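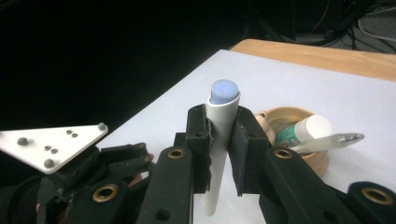
3.2 Soaking and cooking of the beans

Dried white beans from a single harvest were bought in one lot from Jesstead and kept in sealed tubs at room temperature until use. Broken and discolored beans were picked out by hand. Each batch was made up of 100 g of dried beans, rinsed under the tap and left to soak overnight in plain water, in water with table salt, or in water with baking soda. The soaking water was thrown away in every case and the beans were rinsed again before cooking.

Cooking was done in lidded steel pots on an Arkeo electric range. Fresh water was brought to a boil, the beans were added, and the heat was turned down so that the surface only just moved. We topped up the pots with boiling water when the beans were no longer fully covered. No onion, herbs or fat were added at this stage, as the broth was also tasted by the panel and we wanted it plain.

A batch was called done when a bean taken from the middle of the pot could be mashed between two fingers with no hard center. The same cook made this call for all batches. This is a rough test, and it is the one most home cooks use. A mechanical press was tried in early work, but the readings varied so much from bean to bean within one pot that we dropped it.

3.3 Tasting

The panel had 7 members, all of whom cooked beans at home at least once a month. They scored skin, texture and flavor on paper sheets. Samples were served warm in plain white bowls, and water and bread were given between samples. A total of 617 score sheets were filled in and used in the results below. Sheets with one or more blank lines were left out and are not part of that number.

4. Results

Beans soaked with baking soda were done first, and those soaked in plain water were done last. Salted beans fell between the two. The order was the same in every round, including the repeat round in September, when the beans were older and all three groups needed more time on the stove.

Figure 1 plots cooking time against storage time for the three soaks. The lines for plain and salted water run close together at first and then move apart as the beans age.

Skin scores were highest for the salted beans. Panel members wrote that the skins were "soft" or "hardly there," while the plain beans often had skins that split and came loose in the broth. The soda beans were soft all the way through, but several sheets noted a soapy taste. Dong reported the same taste in chickpeas and put it down to poor rinsing. We rinsed all batches the same way and still found it.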